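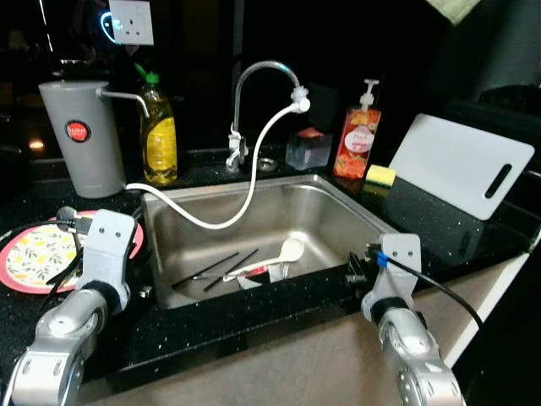

Last updated: Tuesday, 9.40 pm

Tuesday evening

Well, they have done it. The radio had it at six this morning, while I was still hunting for my other slipper, and then it had it again at half past and at seven, as if we might not have taken it in the first time. The government has called our ambassador home "for consultations", and by lunchtime the other side had called theirs home too, and so for the first time since I moved to Rista there is no ambassador at either end. I don't know why it upset me so much. I have never met an ambassador and I couldn't have told you what ours looked like until his photograph came up on the screen at the chemist's.

It is all over the crossing, of course. Everything here is over the crossing. The foreign ministry put out a statement calling the new inspection rules at Bovgate "an insult to a patient neighbour", and I did laugh at that, because if we have been patient then I am a ballet dancer. We closed the lorry lane ourselves for most of the spring! But it's a good strong phrase and I heard it three times in the bread queue, once from a woman who told me last month that the Bovgate side had much the better manners.

I went over on the Aksoy ferry all the same, as I'd promised to take the library books back and I had the ticket (30 for the return now, and I can remember when you got change from ten). They were only half full. The deckhand said they are licensed for 300 and would usually have to turn people away in August. Nobody on board talked politics at all, it was all the price of tomatoes and whose daughter was getting married. On the far side the young officer looked at my passport for a good long while, stamped it, and then wished me a pleasant visit in my own language, with quite a nice accent, and I was so taken aback that I thanked him in his and got the ending wrong.

Their papers say much the same as ours with the names swapped round. I sat in the square with a coffee and read two of them, slowly, with my finger under the hard words. One had a map of the Clilent with the old boundary drawn down the middle of the channel in red, and a long article on the treaty, which I'm ashamed to say I have never read. Apparently 368 people signed a letter asking both capitals to go back to the joint commission, some from their bank and some from ours, mostly teachers and boatmen. It was at the bottom of page nine. I copied the address down on the back of my ferry ticket and I mean to write, though I shall have to do it tomorrow while I'm still cross.

Coming home, the water was flat as a tray and the sun was right in our eyes. There was a patrol boat out by the second marker, one of ours I think, doing nothing in particular. A little boy waved at it with both arms and somebody on deck waved back.

I see on the late news that a third country has offered to host talks, and our minister "has taken note" of it, and I suppose that's better than lashing out again. The spokesman looked tired. I've put the radio in the bedroom for the morning and must remember to ring the ferry office about Thursday's timetable, which they say may change.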